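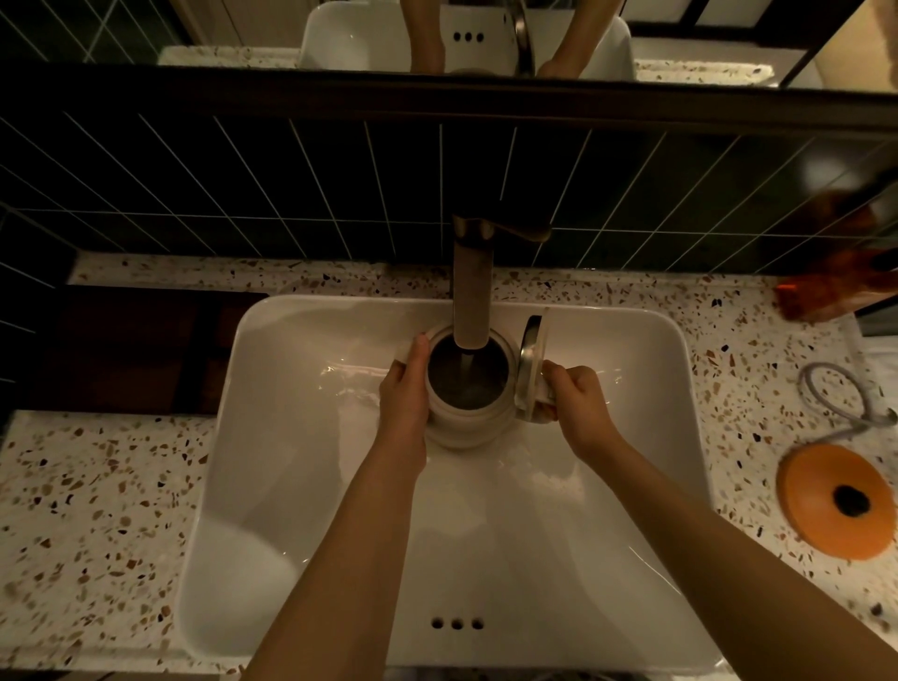
Narayanan Annamalai asked after the last lecture why we bother with a human baseline at all, if the marks are only for comparing one gripper with another. The short reply was that without it we don't know which part of the task is hard. The longer reply is in these notes.

Unit 9: Comparing grippers on the kettle fill

Task. One hand steadies the kettle by its body under the tap while the other keeps the lid open. Water runs into the open mouth. A person does this without thinking. For a two-arm rig it means a steady hold on a curved wall while the load grows.

Grippers. Wusadero (parallel jaws, flat pads) and Gevlow (three soft fingers). Both go on the same arms with the same controller settings. Do not change the force limit between runs.

Procedure
Set the force limit to 30 N.
Run 2 practice fills, not scored.
Run 9 scored fills per gripper.
Stop each fill at 200 ml on the scale.

Score sheet
Slip of the body grip, in mm
Lid lost, yes or no
Spill outside the kettle, yes or no
Time from first contact to tap off

Flat pads touch a curved body along a narrow line, so expect the kettle to turn in the jaws before it drops. Mark turning as slip. Soft fingers spread the contact but sag under load, and this goes in the notes column.

Sheets go to Irfan Naqvi by 06/11/2021. The camera comparison is Unit 10.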